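Skimari Tape Archive: Progress Report to the Heltell Fund
January 2024

The grant covers the transfer and release of recordings made by local bands at the Westus rehearsal rooms, starting in 1996. Work is on schedule and the budget has not changed.

We have transferred 16 of the 20 reels. The remaining four need baking before they can be played, and Fagerlund Audio has them now. Two of the finished reels have dropouts on the drum tracks — we left these as they are and noted them in the log.

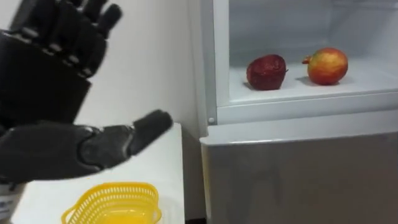
Will the record still come out in April? The pressing plant has confirmed the slot, provided the masters reach them on time. We are pressing 900 copies on black vinyl, with a printed insert listing the players on each track.

Permissions are slower. One band split up on bad terms and two of its members want different mixes used. If this is not settled soon, we will drop their two songs and move the instrumental from side B to fill the gap.

The second payment has been received. Sleeve printing came in slightly under the quote, and we would like to put the difference toward the baking costs. Please confirm that this is acceptable.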